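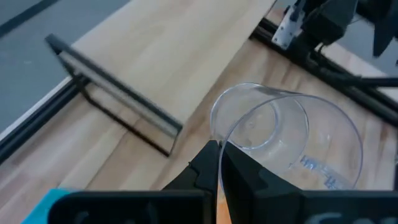
## 4. Waxing your table top

Okay, so you've got the legs bolted on and the top is sitting flat. Now for my favorite part! I've waxed every Moschos top I've owned with the Rarkard paste, and these are the steps I follow each time.

**You'll need:** one can of paste wax, 2 clean cotton cloths, and a sheet of 800 grit paper.

1. Clear the top and wipe it down with a barely damp cloth. Let it dry all the way — overnight if your room is chilly.
2. Sand lightly with the 800, going with the grain. You're only knocking down the fuzz, so go easy (I got carried away on my first one and had a dull patch by the window for a year).
3. Vacuum up the dust, then run your bare hand over the wood. If it feels gritty, vacuum again.
4. Scoop out a walnut-sized bit of wax and rub it in with small circles. Thin coats! A thick one stays sticky forever.
5. Leave it alone for 35 minutes. It should look hazy.
6. Buff with the second cloth until your hand glides.

> **Note:** If you have a raised shelf, do that first and work your way forward. Halyna Savchuk taught me this after I'd put my sleeve through a fresh coat.

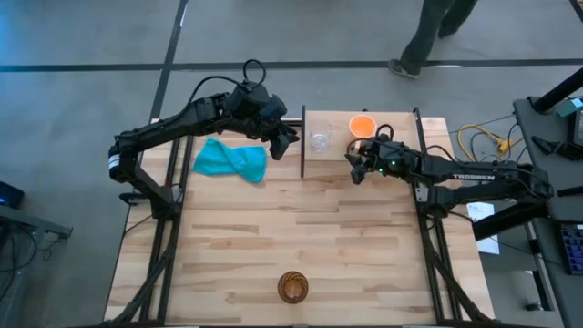

*Butcher-block style top with a raised shelf at the back.*

7. Repeat steps 4 to 6 the next day. Two coats is plenty for a desk, but I like three on anything that sees coffee.

**Caution:** Keep the can away from heaters and open flames, and crack a window while you work.

**Caution:** Don't use kitchen spray on a waxed top. It'll strip the shine in streaks, and then you're back at step 2.

For water rings, skip ahead to section 6. I redo my own top every July, and a light buff in between keeps it looking good.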